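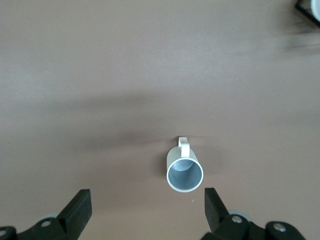
4. Mugs and the table top

Read before first hot drink. Applies to the Jernness table, both sizes. For the Gotau bench see section 6.

4.1 New mug, first use
1. Peel any sticker off the base. Glue left over: warm water, dish soap, thumb.
2. Wash by hand, inside and out. Rinse twice.
3. Run a finger around the foot, the unglazed ring underneath. Rough spots scratch the finish. Rub them down with 2000 grit paper, wet, then rinse agian.
4. Dry the foot. Stand the mug upright.

4.2 Where to put it
1. Wipe the table first. Crumbs and grit under a mug act like sandpaper, even one speck.
2. Keep 2 inches in from the edge, more with kids around.
3. Handle pointing away from the walkway, so no sleeves catch it.
4. Lift to move. Do not slide.

CAUTION: Boiling water straight in a cold mug can crack it. Warm the mug under the tap first.

CAUTION: No hot mug on bare table for the first 29 days. Finish is still curing. Use a coaster or folded towel, cork is fine, rubber is not (leaves a mark).

Note: Matte finish shows rings more than gloss. Wipe spills right away, soft cloth, no scrub pads.

4.3 Ring already there
1. Let the table cool.
2. Damp cloth, one drop of soap. Go with light pressure, whole area, not just the ring.
3. Dry. Wait 2 hours and look again in daylight.
4. Still there: Zonov table balm, thin coat, buff off. Dont use wax, it turns the matte shiny in patches.

Note: balm was listed as Đorđević in the October printing. Same tin, new label.

Rev. 3/6/21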